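4.2 The editor as co-author

Comics scholarship has never been short of theories of the author. It has been short of theories of the person who rings the author on a Friday and asks whether the villain could possibly lose the cigar. In our reading of the Wadness letters, that person turns up on nearly every page, usually politely, and usually with a deadline.

Wadness published Lodska from a single room above a shoe repairer, and sold 3,000 copies of a good issue and 2,000 of a bad one. The title followed a disgraced border guard through a country that kept changing its name. It was written throughout by Charmaine Mkhize, drawn at first by Lungile Mkhize and later by Corina Mocanu, and edited by Nokuthula Pretorius, whose name appears in the printed credits in type so small that two of our readers took it for a smudge.
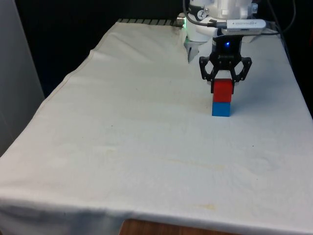 Pretorius kept carbon copies of everything. Her notes on the fourth issue ask for fewer guns, then for a reason why there are fewer guns, then for the reason to be cut as it slowed the story down. Charmaine Mkhize's reply is a single typed line agreeing to all three. The printed issue has the guard trade his rifle for a goat on page two, and the goat, which was never in any outline, stays for the rest of the run. Readers wrote in about the goat more than they ever wrote in about the guard.

It would be easy to call this interference, and earlier accounts have done so with some relish. Engelbrecht's survey of small-press adventure titles files Lodska under "compromised work" and moves on within a paragraph. We think the label does too little. Of the changes Pretorius asked for, a fair share concern violence and the look of the hero's uniform, where the distributor was nervous. The others are about pacing, spelling and whether a horse can climb a ladder. (She thought not. It does so anyway in issue nine, and rather well.)

The distributor, Wieczorek, is the quieter party in all this. Its standing order of 1,000 copies kept the title alive, and its objections arrived second-hand, softened by Pretorius into something a writer could bear to read before lunch. Only one survives in its original form. It asks for the skull on the guard's cap to be made "less skull". Mocanu's solution was to draw the cap from behind for 200 panels, a feat of staging that later fans have praised as a study in alienation.
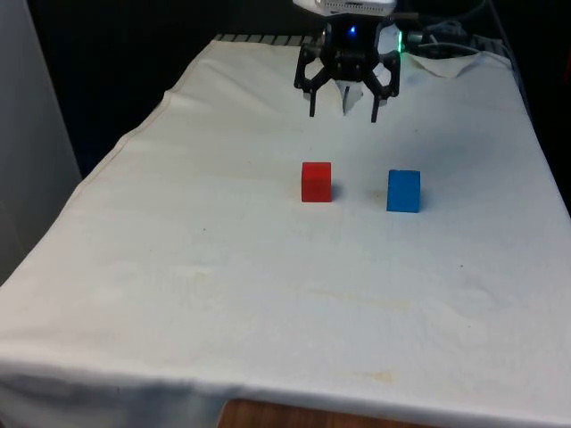 Figure 3. Gripper with open fingers and two small cubes on a white cloth.

Mocanu herself was less taken with the theory. Interviewed by Unathi Engelbrecht on Saturday, June 23, 2018, she said that she had been told to hide the cap and had hidden it, and that the backs of heads were quicker to draw. Engelbrecht leaves the remark out of the survey. We restore it here with some pleasure, though we note that it doesn't settle the matter: an artist may be in a hurry and still be good at backs of heads.

The comparison with Delen, the other title on the Wadness list, is useful up to a point. Delen had no editor to speak of. Its scripts went to the printer as they came, and its third issue ends in the middle of a sword fight which the fourth issue has plainly forgotten. Critics have called it the freer book. Its sales were lower and its letters page was mostly requests for back issues of Lodska, several of them asking after the goat.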